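About Skendholm

Skendholm tracks roll-call votes in state legislatures. Our records cover 956 current members and are updated within 30 minutes of a posted vote. Each entry lists the bill, the motion and the member's recorded position. Absences are coded separately from abstentions. Corrections go to Nhi Hoàng, records editor.

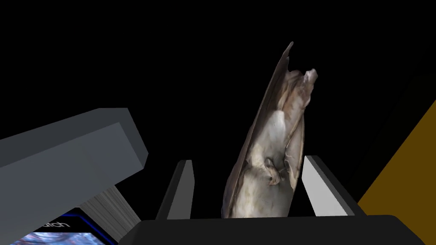
Orna Data Desk

The desk checks every entry against the official journal. Work on committee votes started in April and covers 17 chambers.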